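June 12, 2020

Spent most of the week reading the tender papers for the new coastal patrol aircraft. The file runs to 357 pages and I got through 340 before my eyes gave up. What's left is annexes on paint.

There are two bidders, Skevent and Ondometti. Skevent wants to rework an airframe that is already flying. Ondometti is offering a clean design with a bigger fuel load and a longer delivery schedule. Araba Opoku thinks the ministry will take the older airframe and argue over the radar later. I lean the same way, but the price per flight hour in the Skevent bid looks low to me, and the spares contract only covers four years.

Lewis Lennox wrote to ask about the engine choice. I don't have a good answer yet - both bids leave it open until March.

The part I keep going back to is final assembly. Ondometti says most of the wing drilling would be automated, and I would like to know how much hand work is left after that. Drilling a wing to tolerance is hard, and the bid gives it one page.

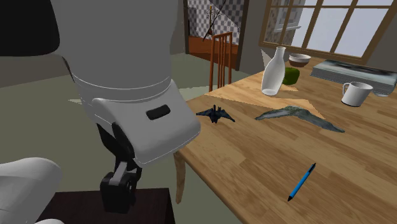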